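Teaching > Robotics Laboratory > Handouts > Unit 2: Comparing Grippers

Unit 2: Comparison of two-finger grippers on household objects
Prepared by Athina Katsaros. Revised 2021-02-06.

2.1 Purpose

In this unit students compare two parallel grippers, the Jova and the Trandis, on the same arm and with the same controller settings. The comparison concerns the hand alone. Students who wish to study arm speed or path planning should wait for Unit 4, where both are treated at length.

Each pair will carry out 16 trials with each gripper. The order of trials is given on the sheet issued at the start of the session and must be followed as printed. A trial that is stopped by the operator is recorded as stopped and is not repeated.

2.2 Objects and layout

Kitchen objects are used in this unit as they differ widely in the way they can be held. A plate offers a thin rim and little else. A mug may be taken by the handle, by the wall or from inside the opening, and the choice must be written down before the trial begins. A small lidded jar can be lifted by its knob only if the lid is fixed; otherwise the fingers must close on the body.

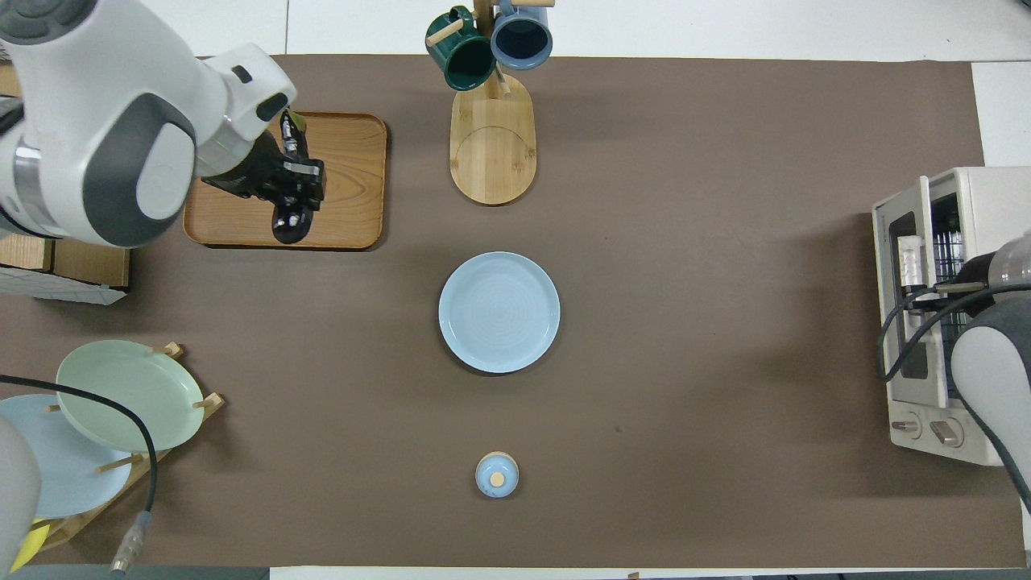 The position of the objects matters as much as their shape. A plate lying flat on the mat leaves almost no room beneath the rim for a finger, whereas one standing in a rack can be reached from above, provided that the fingers clear the neighbouring plate. Mugs hung on a stand bring a further difficulty: the gripper must lift before it withdraws, and a straight pull will move the stand as well as the mug. Results for flat, upright and hanging objects should therefore be kept in separate tables.

Trays are treated as a special case. The walls are low and the fingertips may touch the bottom before they have closed. Students should lower the hand in small steps and note the height at which contact is first made.

2.3 Controller settings

The Stesora controller is to be left in position mode. The closing limit is set to 345 on the controller's own scale for both grippers. This value has no unit and should not be reported as a force. If the limit is changed for any reason, all trials made with that gripper must be run again.

2.4 Recording results

A grasp is counted as successful when the object has been raised clear of its support and held for 13 seconds without visible slip. Slip, rotation in the fingers and contact with other objects are entered in separate columns. Remarks should be short and written at the time of the trial.

Reports are to be handed to Lefteris Chatzigeorgiou, with the original trial sheet attached. Typed copies of the sheet will not be accepted in its place.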